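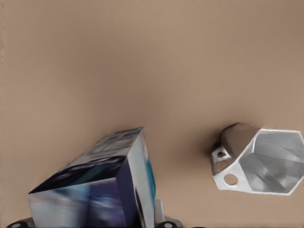

Chapter 4: How a Used Car Gets Its Price

By Kieran Sedgwick and Jade Furnival
Feb 15, 2026

Chapter 3 dealt with the price of a new car, which is set by the maker and then adjusted by the dealer. Used cars have no list price. Two cars of the same age, trim and colour can be offered a mile apart for sums that differ by £2,000, and both sellers may be asking a fair amount. This chapter looks at where those sums come from.

We will follow one car through the trade. It is a five-door Narnix hatchback with a petrol engine and a manual gearbox, bought new by Sandra Mapplebeck of Fillham and kept by her for 36 months. She serviced it on time at the same garage and has the invoices. When she decides to part with it she has three choices: she can sell it privately, sell it to a dealer for cash, or hand it over in part exchange for her next car. Each gives a different figure, and the figures are known in the trade by different names.

4.1 Retail, trade and private values

The retail value is what a buyer pays on a dealer's forecourt. It includes the cost of preparing the car, any warranty, the dealer's overheads and a margin. The trade value is what the dealer is willing to pay to get the car in the first place. The private value normally falls between the two. A private buyer expects to pay less than on a forecourt, as there is no warranty and little comeback if the gearbox fails a week later.

Students often take the gap between trade and retail to be profit. Most of it is cost. Callum Ellwood, who runs the used side at Birkett, allows £300 for valeting and small paint repairs on a car like the Narnix before he has looked at the tyres. A car that stands unsold also loses value while it stands, and the dealer may be paying interest on the money used to buy it.

4.2 Mileage and condition

Mileage is the first thing most buyers ask about. Valuation guides assume a normal figure for a car's age and then add or take away a sum for each thousand miles either side. The adjustment is larger on a young car than on an old one. On a car of twelve years, condition matters more - rust, oil leaks and a worn clutch will all move the price further than the reading on the dial.

Service history sits alongside mileage. A full set of invoices supports the reading and shows that the oil has been changed. A gap of one year in the record is common and costs the seller a little. A missing record costs a good deal more.

4.3 Season and supply

Prices also move with the calendar. When new registration plates arrive in September, many owners change cars at once and the part exchanges reach the auctions together. Trade values tend to soften for a few weeks. Open-topped cars follow their own pattern and are dearer in spring.

Supply can be local too. In the exercise at the end of this chapter you will work with the stock list of the Hundau auction, which has 107 lots. Sort the list by body type first, then by age, and note which types appear most often before you look at any of the hammer prices.

Related chapters
Chapter 3: The New Car Price List
Chapter 5: Part Exchange and Finance
Chapter 6: Buying at Auction, by Kenneth Purves
Glossary of Trade Terms

Contact the authors | Copyright Kieran Sedgwick and Jade Furnival | Back to top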